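# Padded belt keeps creeping down once the pouches are loaded

**Dalia Bensaid**

Hi all, hoping somebody here has been through this. I picked up a Barrientos two-piece belt in June (the kind with a thin inner belt through your trouser loops and a stiffer outer that sticks to it with hook and loop) and I love nearly everything about it. It's comfy, the colour is lovely, and it doesn't dig in when I sit in the ute.

The trouble starts once it's loaded. I carry a first aid pouch at the back, a water bottle on the left, a radio on the right and a Trerkance dump pouch behind the radio. The scales say 2,350 grams with the bottle full, and I use all of it when I'm out marshalling at our local field days. By 10 in the morning the right side has peeled away from the inner belt and is sitting on my hip bone - and by lunch I'm hitching it up every few minutes like a toddler in her brother's shorts.

I've tightened the outer as far as I can stand. My waist is 87 cm and I bought the medium. Do I need braces, or a smaller belt, or am I doing something silly with the layout?

## Replies

### Abdelghani Gaber

Hello Dalia, I had the very same grief with mine, so you have my sympathy! I'd leave the braces for last. They do work, but they're a nuisance under a jacket and you have to half undress to use the loo.

My first guess is that the outer has been cinched before the hook and loop is properly seated. It feels backwards, but if you pull the buckle tight first, the belt bridges across the small of your back and only grips at the front. Then the weight gets hold of the loose bit and peels it a little at a time. I did this for a whole season before a kind fellow at the Groseck range day put me straight.

What I do now, in the mornings:

1. Brush the lint out of the hook side with an old toothbrush. Fleece fluff is a shocker for this, and so is dog hair.
2. Put the inner belt on snug, a bit firmer than you'd wear an ordinary belt.
3. Start the outer at your spine and press it on with both palms, working forward to each hip. Do up the buckle last.
4. Have the heavy things sit close. A bottle swinging on a long drop hanger will lever the belt off no matter how well it's stuck, so use the short mount if yours came with one.
5. Leave the dump pouch rolled until you need it, and when it's open, drop things in near the body side so the mouth doesn't pull outwards.

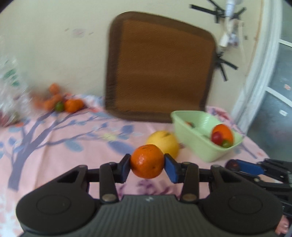
6. Walk up and down some stairs, squat twice, then press the back down again. Mine always wants that second press.

On sizing, 87 should be fine in a medium, though I don't know how Barrientos measure theirs. If the two ends of the outer are nearly touching, you'd be better off in a small.

### Tedilico

Just get braces mate. Problem solved.

### Dalia Bensaid

Thank you both! The toothbrush got out a frankly embarrassing amount of kelpie. I've moved the bottle onto its short mount too, and the ends of my outer do nearly touch, so I'll ring the shop and ask about swapping for a small. Abdelghani, did you keep your radio on the same side as the dump pouch, or split them up?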